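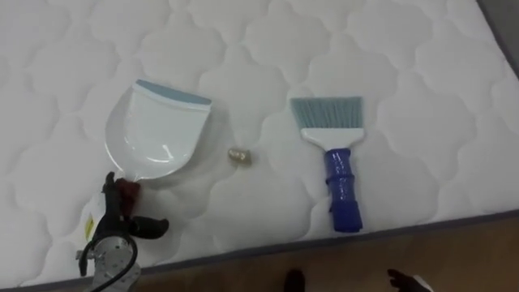 We've started on the two-handed sweeping task for Prernano. The policy needs demonstrations where one hand holds still and the other does the work, and most of what we've gathered up to June was pick and place. So it's dustpan and brush on a mattress. The thing to be swept is a little gold-coloured bit, small enough that the lip of the pan has to sit properly flat on the quilting or it goes underneath.

The target for the first set is 394 episodes. We have 100 that I'd call usable. A usable episode has the pan picked up, the brush picked up, the sweep, the tip-out, and both arms back to rest.

The mattress was Zwane's idea and I argued against it. Floor is easier. But the floor set we did earlier taught the policy to press down hard, and on anything soft that pushes the pan into the surface and leaves a ridge. We want both in the mix.

Teleop notes, for anyone doing similar. Take the pan first, brush second. If you take the brush first you end up parking it somewhere awkward while you sort out the pan grip, and the policy will learn the parking.

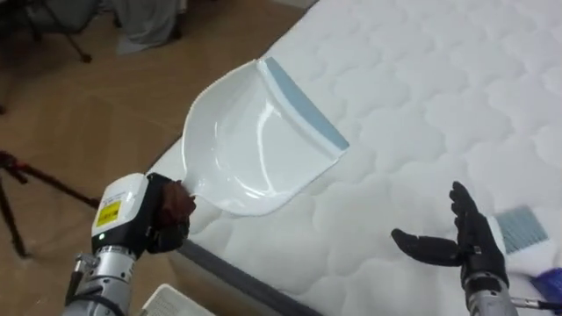
Keep the left wrist slow when you bring the pan across. Our operators get quicker through a shift, and by 4 pm the approach takes half as long as it did in the morning. We now log the operator and time of day with every episode so we can balance the set afterwards. Irier wrote the script for it.

Failed sweeps stay in, with a tag. If the first stroke misses and the operator lines up again and gets it, that's worth more to us than a clean one. What goes in the bin is anything where someone reached in to help partway through, or where the recording has dropped frames.

Start positions: we have 12 layouts on a printed sheet. Pan left and brush right is the base one. The rest shift the spacing, turn the brush, or move the bit closer to the edge. Each operator does a full sheet before swapping out. Resetting takes longer than the episode itself, so we put two people on resets and one on the controls.

The tip-out into the basket is where we lose the most. Of the last 21 discards, most were at that step. The operator can't judge the height of the pan well from the head view and lets go of the bit too early, or knocks the rim.
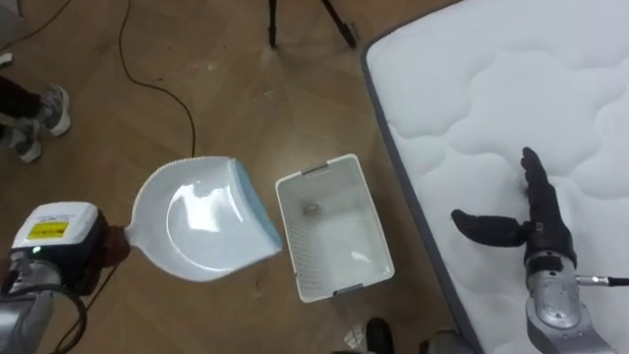
Yolandi Maluleke asks whether we've tried a wrist view for the tip-out only, and whether switching views mid-episode messes up the training data.

It doesn't affect the data. All the views get recorded regardless of what the operator is looking at. The worry is that the operator starts relying on detail the policy won't have if we later drop the wrist input. Neris is running a small batch both ways and I'll post the discard rates when they're in.

Next lot is the same task with a darker cover on the mattress, then back to the floor.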